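Drurnix
Bins and Spacer Blocks Working Group
Minutes of the meeting held March 22, 2023

Chair: Yung-ching Hsueh
Represented: Stores, Goods In, Maintenance, Quality, Purchasing
Apologies: Packing (comments received in writing and taken under item 4)

1. Minutes of the previous meeting

Accepted with one correction. Under item 5, "bin lids" should read "bin labels". No lids are on order.

2. Open actions

2.1 Purchasing to obtain a price from Vincze for replacement bins. Done, see item 3.

2.2 Stores to move the mixed blocks out of the corridor by the loading door. Done. The floor marking is still there and has already attracted two pallets. Maintenance will remove the tape.

2.3 Quality to supply a written description of the two block colors for Goods In. Not done. The draft uses color codes taken from the paint order, and Goods In do not have the chart. To be rewritten in plain words. Carried over.

2.4 Stores to confirm whether the old Sinow racking will take a full bin. Partly done. The load plate on the lower shelf is readable. The plate on the upper shelf is missing. Upper shelf not to be used for bins until a figure is found.

3. Condition of the bins

3.1 Maintenance reported on the inspection of the gray sheet-metal bins. The floors are scratched across the whole area where blocks are dropped in. No split corners were found. Three bins have a bent rim and one has a foot that does not sit level.

3.2 Quality asked whether the scratches matter. Maintenance's view is that they do not affect strength. Goods In noted that grit collects in the deeper ones and is hard to sweep out with the bin upright. Agreed that bins are tipped and brushed at each change of contents. A wash is not required.

3.3 Repainting the floors was discussed and rejected. The last coat was gone within a month and the flakes ended up on the blocks.

3.4 Liners. Purchasing showed a sample of rubber matting. Stores objected that the short ends of the blocks catch the edge of the mat where it meets the sloping wall, and that the mat then lifts. A trial with the mat glued down was proposed. Maintenance do not want adhesive in the bins. Left open. Purchasing to ask Vincze whether a one-piece formed liner exists for this shape.

3.5 Replacement. The Vincze price is for a lot of 8. The group agreed that the bins with bent rims can be straightened in the shop and that only the one with the bad foot needs attention beyond that. No order to be placed before the April meeting.

4. Spacer blocks

4.1 Stock. Stores gave the book figure as 1,000 blocks, green and reddish-brown together. The last shelf count did not separate the colors, so the split is unknown. Quality asked for a count by color before any more are cut.

4.2 Length. Packing reported in writing that blocks of different lengths are being issued under one part number. The drawing gives 325 mm for the long block. The short block has no drawing, only a sketch on the back of a job card. Quality to draw it and issue a number.

4.3 Whether color should follow length was discussed at some length. Packing would like green for one length and reddish-brown for the other. Stores pointed out that the colors at present show the paint batch and nothing else, and that anyone who reads them as lengths will pick wrong. Repainting existing stock was thought too much work. Agreed in principle that new stock will be colored by length. Existing stock is to be used up first. Packing to be told in writing that color does not mean length until further notice.

4.4 Damaged corners. Blocks with a crushed corner are to go in the scrap tub and not back in the bin. Goods In asked how much damage counts as crushed. Quality will put two samples on a board by the bench, one acceptable and one not.

4.5 Dark green against a gray bin floor was raised by Goods In as hard to see on the late shift. The lamp over the second bay has been reported and not repaired. Maintenance to look at it this week.

5. Stirkix stock records

5.1 The Stirkix screen allows one location per part number. Both colors are booked to the same location, so a bin can be moved without the record changing. Stores have been writing the bay number in the comments field. This works for Stores and for no other department, as the comments do not print.

5.2 Agreed that each bin gets its own location code. Codes to be painted on the outside of the bin, upper left, and not on the rim, where they wear off. Stores to draft the list.

5.3 Purchasing asked whether the supplier of the software should be asked for a change. The chair preferred to try the codes first. Revisit in April.

6. Any other business

6.1 Hooks for the brush and pan at the second bay. Maintenance have the hooks.

6.2 The pallet truck borrowed by Packing has not come back.

7. Actions

Stores: count blocks by color; draft bin location codes; find load figure for the upper Sinow shelf.
Quality: rewrite color description; draw the short block; prepare the sample board.
Maintenance: straighten bent rims; repair the foot; remove floor tape; check the lamp; fit hooks.
Purchasing: ask Vincze about a one-piece liner.
Chair: write to Packing on block colors.

Next meeting in April, same room. Room booking to be confirmed by the chair.

8. Note on loading, attached at the request of Goods In

Blocks are placed loose in the bins and are not stacked. Goods In asked for this to be written down, as new starters have been trying to lay them in rows, and the rows slide as soon as the bin is moved. Both colors may share a bin until the count under 4.1 is complete. Blocks may lie at any angle, and one resting up against a side wall, like the reddish-brown one at the upper left of the bin, need not be laid flat. Green and reddish-brown blocks lying directly side by side, as in the lower-left corner, are to be checked as separate pieces during the count, since the pair is easily entered as one. No block is to stick up above the rim when a bin is put on the racking. Comments on this note to Yung-ching Hsueh before the next meeting.

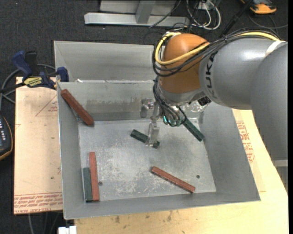
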